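Ticket: Gray bin, sloping sides, items sliding to the middle
Opened by: Sobia Minhas
Assigned to: Yasir Swati
Priority: low
Status: closed
Opened: September 2, 2025

Reported problem
Small cartons set against the side of the gray bin don't stay there. They slide down and end up in a pile on the floor of the bin. Same result with the spare bin from shelf 7. I need the cartons to stay in two rows.

Yasir Swati
Both bins are from the April order from Vastora. The old Esta bins had straight sides, so the packing sheet from back then doesn't fit these. Please check that the table is level before we change anything.

Sobia Minhas
Checked with a level, both directions. Table is fine. I also turned the bin end for end and got the same thing.

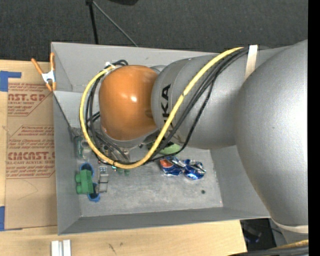
Packing sheet 32 still tells people to start at the wall and work in. With the new bins that should be the other way around. The walls are smooth as well as sloped, so a carton leaning on one has very little to hold it. I would start with the first row down the center of the floor and put the second row beside it, with nothing resting on the slope.

Yasir Swati
Agreed. Try that, and put a rubber mat on the floor of the spare bin so we can compare.

Sobia Minhas
Ran both for over 3 hours. Center row first works with or without the mat. The mat curls at the corners and has to be pressed flat again after each emptying. I took it out.

Fahad Shaikh
I've changed sheet 32 and put the new copy in the binder. Old copy thrown away.

Resolution
Load from the center. No mat. No return to Vastora. Closed by Yasir Swati.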